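The basket question, again

Several of you wrote in after the February issue to ask whether I had come around on baskets. I have not, but I did promise a fair trial, so for 24 days my desk had no drawers, no trays and no pen cups. Everything I use went into wicker or it went away.

The idea comes from Liette Nguyen, whose Cultia workshop charges $39 to tell people that a clear desk begins with one good container. Maybe so. My experience is that one good container is where the stapler goes to die. By the end of the first week I was digging through 33 loose things to find a pen, and two of the pens I found were dry.

Ottavio Rizzi says I bought the wrong size. Ottavio always says that. He keeps 6 small baskets in a row and swears by them, and I'll admit his desk looks better than mine. He also owns a quarter of what I own, so I don't think the baskets deserve the credit.

What did hold up: a rectangular basket beats a round one on a desk, every time. It sits square and you can push things into the corners. A rolled rim is easier on the hands than a cut one. And wicker on a glossy white top looks nice, which I suspect is most of the appeal.

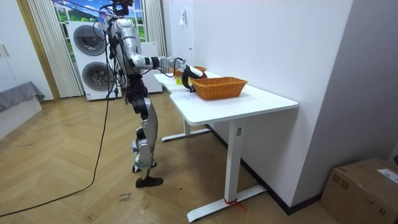 I would still skip the lidded kind. Wayne MacPherson lent me one and I stopped opening it after four days, so whatever is in there has been tidied in the sense that I can't see it.

If you have a system that has lasted longer than a month, write and tell me. Before-and-after stories don't count unless there's a six-months-after.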